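Search the archive Search
Reading time: 1 min

From: Eilif Backlund
Date: June 2023
Subject: Re: when will it sew my buttons?

Horácio Mota wrote:
> My Wendow vacuum still gets stuck under the sofa after 40 tries.
> If robots can do surgery, why can't one mend a shirt?

Dear Horácio,

I understand your question well, I have a basket of socks waiting since December. But a needle and thread is a difficult job for any machine, also on a practice pad.

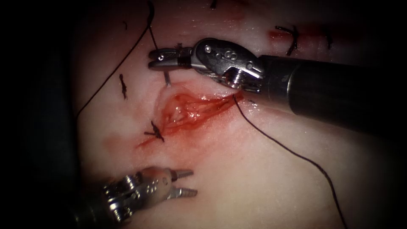

Two arms over the open cut, the needle in the upper one.

Look how much thread is lying across the pad. A shirt would be worse, I think, as the cloth folds and moves when you pull. I do not know of any home machine that ties a knot in such conditions. Keskinen wrote to this list that folding one towel is already a hard task, and I agree with him.

For your button I would still take my own hands.

Regards,
Eilif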